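The drawer that smells of May

By Puspita Purba

When I moved to Clunderau I brought two suitcases, and one of them was half full of spices. My mother had packed it. She did not believe that a small town so far from the sea could have good coriander, and in the first winter I thought she was right. The supermarket sold everything in little glass jars, and most of it tasted like the paper label.

Then a neighbor sent me to Yusof, a narrow shop behind the bus station. You can walk past it many times, as I did, before you notice the door. Inside, the shelves go up to the ceiling and the owner climbs a ladder for anything that is not pepper. He sells by weight. If you ask for too much, he will refuse you.

"Come back in May," he told me when I wanted a whole bag of ground cumin. "Then I will have new, and you will be angry at the old."

This was my first lesson about spices in my new country, and I have tried to follow it. A whole seed keeps its smell for a long time, but after grinding it goes quickly. Light is bad for it, and heat also. The shelf over the stove, where almost every kitchen I visit has its spices, is the worst place in the house – it is warm, it gets steam from every pot, and people shake the jar directly over the soup.

At home I keep mine in a low drawer. My husband laughed at this until he learned to find the cinnamon with his eyes closed. We buy for two months, never more. On the lid I write the day of opening with a pencil. The last one says 2/26/26, and it is black cardamom, which I use slowly.

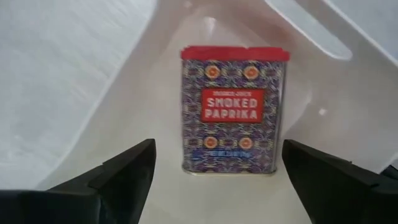
Old spices are rarely dangerous if they stayed dry. They are only tired. I rub a little between my fingers and wait a moment, and if I must search for the smell, I put in double or I throw it away. My mother never throws away. She toasts the old ones in a dry pan for a short time and says they wake up, and with cumin seeds I must admit she has some success. With paprika do not try it, it burns and becomes bitter.

Last year I wanted to learn more, so I joined an evening course at Gurnamance, the cooking school across the river. We were five students. The teacher gave us cups of ground coriander of different ages, without names, and asked us to put them in order. I was very sure of myself and I made two mistakes.

I told my mother on the phone. She was quiet for a while, and then she asked for the address again, because she is sending another parcel.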